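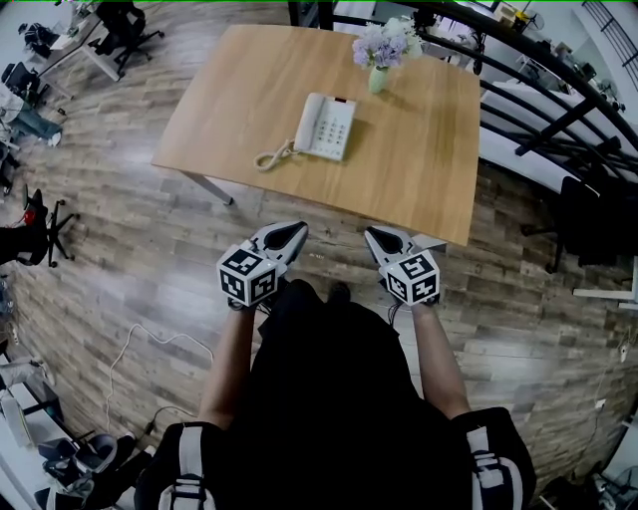
Jellton will pay you to answer the phone, provided you do it with pincers

The quietest job in town at the moment involves a telephone that never rings. It is a white landline, the kind with a receiver and a coiled cord, and people are being paid by the hour to pick it up, put it down and pick it up again.

The employer is Plestus, a small company that moved into an upstairs office in Jellton in January and has been teaching machines to do chores ever since. Or rather, it has been hiring humans to do the chores so that the machines can study them later. The humans don't use their hands. They wear a harness over a black top and hold a gripper in each fist, with white plastic jaws padded in black, and whatever needs doing gets done with those.

Just behind the jaws of each gripper rides a white cube printed with black patterns, which lets the software work out where the jaws are. The effect is of a person carrying two very serious dice.

"You feel ridiculous for the first shift," said Danuta Zawadzka, who runs the collection floor and did most of the early recordings herself. "Then you go home and reach for the salt and you're annoyed that you've got fingers. Too many of them."

The telephone is part of a set of tasks the company calls Zaltard, a name no one in the office could explain when asked, although two people blamed each other for it. Zaltard covers desk objects. There are staplers and mugs and drawers on the list, and a landline was added after a customer asked whether the system could cope with a cord.

It couldn't. Cords are hard. A mug stays the shape of a mug while you move it, and a coiled cord does as it pleases, so the only remedy anyone has come up with is to show the learning system a great many cords doing a great many things. The target for the telephone alone is 1,000 recordings. As of 13 May 2024 the floor had 422 that Zawadzka was willing to keep.

The number thrown out is larger than she would like. Recordings get cut when the operator fumbles, when a sleeve hides a marker, or when somebody walks up to ask about lunch. One good run was lost because the operator, having lifted the receiver with real elegance, said hello into it and then got the giggles.

A kept recording is not much to watch. The operator starts with both grippers held out in front of the table, reaches in, takes hold of the receiver, lifts it, pauses and sets it back in place. Some runs include pressing a key. Others ask for the whole phone to be turned a little, or moved away from the flowers.

The flowers are artificial, lavender and white, in a small pale green vase, and they have caused more discussion than the phone. Wolfram Lindemann, who trains the models at the other end of the office, wanted them there. His view is that real desks have things on them and a robot raised on bare tables will panic at the first photo frame. Zawadzka's view is that the flowers are in the way.

"They are supposed to be in the way," Lindemann said. "That is their job. They are the only thing in the building doing exactly what I asked."

He is less breezy about the results. The model trained on the first batch of phone recordings can find the receiver and close on it most of the time. Setting it down again is another matter, and in tests it has developed a habit of hovering above the phone like someone who has thought of one more thing to say. Lindemann traces this to the operators, several of whom pause at that very spot to line things up. The machine has learned the pause beautifully.

Operators have since been told to dither less. They have also been told, in a separate memo, not to rush. Both memos are pinned up in the kitchen, next to each other.

Plestus isn't the only outfit at it. Cheng, a rival across the river, records its examples by steering actual robot arms from a distance, an approach Lindemann describes as accurate, expensive and slow. Gear worn on the body is quicker, and it can be taken anywhere a person can walk. The drawback is that a person can do all sorts of things a robot can't, such as lean around a vase without thinking, and part of Zawadzka's training day is spent getting new hires to stop being so good at having a body.

She teaches them to keep the jaws in view, to move from the shoulder and to leave a beat between steps (a short one, see memo). Most people are useful by the end of their first day. The exceptions tend to be very neat people, who can't leave a cord lying the way it fell and will spend half a recording arranging it.

The pay is a little better than the coffee shop downstairs, and Zawadzka says the applicants are mostly students, plus a retired piano teacher who has the lowest rejection rate on the floor and doesn't care to discuss her technique.

When the phone is finished the table will be cleared for the next item, a tape dispenser, which has a target of 700. Zawadzka has asked for the flowers to be retired at the same time. Lindemann has ordered a second vase.

Plestus is taking on more operators through the summer. Applications are by web form only. The company doesn't have a listed phone number.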